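4.2 Loose wire as a household material

When we began asking people about the things they keep without quite meaning to, we expected to hear about buttons, jars and shopping bags, and we did hear plenty about those. What surprised us, and rather delighted us, was how often the talk drifted over to wire. In the Bromham interviews it came up in 279 of the 1026 drawer and box inventories, usually near the end, and very often with a little laugh. People were fond of their wire, even when they could not say what it was for!

We use the word "tangle" for any group of two or more lengths that cannot be lifted apart without some patient work of the fingers. A coil is a different matter, being a length wound on itself in rounded loops, and a coil may sit quite happily beside a tangle or become partly caught up in it (Figure 3). 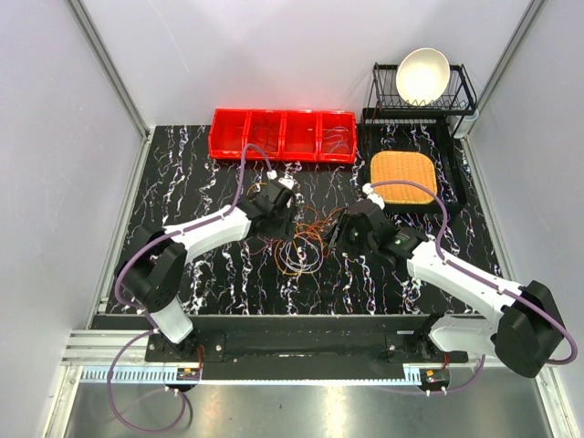
Figure 3. Orange wires in a loose tangle, with a coil of white wire overlapped by orange strands.

Color mattered a good deal more to our sorters than we had guessed it would. Given a mixed heap, 19 of them began by following one color with their eyes before touching anything, and only then looked for a free end. Anastasia Sfakianakis, who sat with the sorters through most of March and wrote the kindest field notes any of us have read, called this "reading the heap," and we have borrowed her phrase throughout. Thin wire asks for a gentle hand, as a hard pull tends to tighten the loops further in, and five of the sorters told us they had learned this from knitting yarn or fishing line long before they came to us. We return to these borrowed skills in Section 5.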